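Koster open day - handheld gripper demo, notes and questions
Forum: Manipulation and Grippers > Events and visits
Replies: 8

jointlimit_k
Went to the Koster open day in October, mainly for the afternoon session on handheld grippers. Posting notes as I couldn't find any write-up.

The morning was the Hidow palletising cell, same as last year with a new guard fence. Cycle time was fine, infeed still jams on soft cartons. I left after 5 minutes.

The afternoon was in the Hotel room (their name for the mock bedroom upstairs, the kitchen one is Jamov). Visitors could take a pair of two-finger grippers and tidy the bed with them. The staff said they had logged 1,951 episodes in that room before the open day. I asked what counts as an episode and was told one start-to-finish attempt, failures included.

tapered_pin
Failures included is worth knowing. Did they say what share failed?

jointlimit_k
No. I asked and was told it depends on the object. Fair enough, but not a number.

oldservo
I was there as well and came away less impressed. A person moving a gripper by hand has a wrist, an elbow and a shoulder behind it. Any fixed arm you bolt that gripper to has a smaller reachable set. Half of what people did over that bed would put a 6-axis arm into a singularity or through the headboard.

tapered_pin
That is a filtering problem. You run inverse kinematics over each recorded path and throw out what the arm can't follow. Everyone who collects by hand does some version of this.

oldservo
Then I want the figure after filtering, and 1,951 is the figure before. They didn't have the other one to hand. I also think the queue was too long for the room. I waited about 3 quarters of an hour for a turn.

m_brandling
Could someone describe the objects? We are setting up something similar and our test set is all boxes and tins, which I suspect is too easy.

jointlimit_k
Mixed, and mostly soft. Plush toys, tissues, a foil packet, clothing, plus a spray can as the rigid one. I found the tissues the worst. With the fingers square to the sheet I kept picking up the sheet too. Coming in at a shallow angle was better, but then you lose sight of one fingertip.

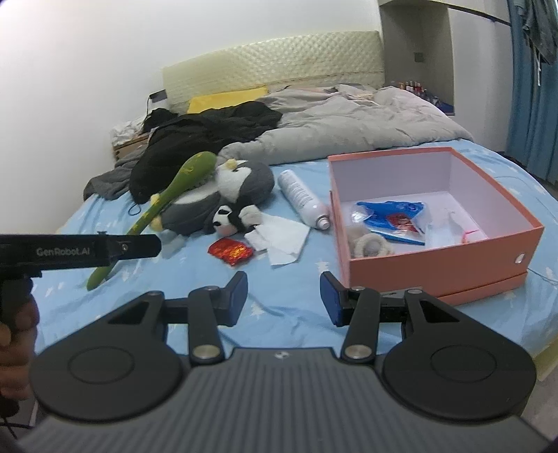

Hotel room, both grippers over the bed. Fingers open.

m_brandling
Thanks, useful. So the toys are lying against each other? Do you lift the top one first, or is the order free?

jointlimit_k
Order was free. I went for the long green one as it was lying across the penguin. Most people near me started with the can.

oldservo
Which is another objection. Free order means the recorded data has several valid answers for the same starting state. Fine if your policy can represent that, poor if it averages.

tapered_pin
Agreed on averaging, but a fixed order only hides the question. A real bed doesn't come with a sequence. I would keep free order and record the choice as a label.

gantry_nine
Does the pad at the fingertip mark fabric? We had a rubber compound that left black streaks on anything pale.

jointlimit_k
Didn't see any marks on the sheet, though I wasn't looking for them. The pads have a blue edge if that helps you identify the material. I didn't ask for the compound or the hardness.

m_brandling
Last one from me. How heavy did they feel after a full turn?

oldservo
Acceptable for one turn. I wouldn't want to do a shift with two of them. The weight is out in front of the hand, so the wrist takes it.

jointlimit_k
I had no trouble, but I only did 3 attempts. I have emailed Koster for the failure share and the filtered count and will post both if they reply.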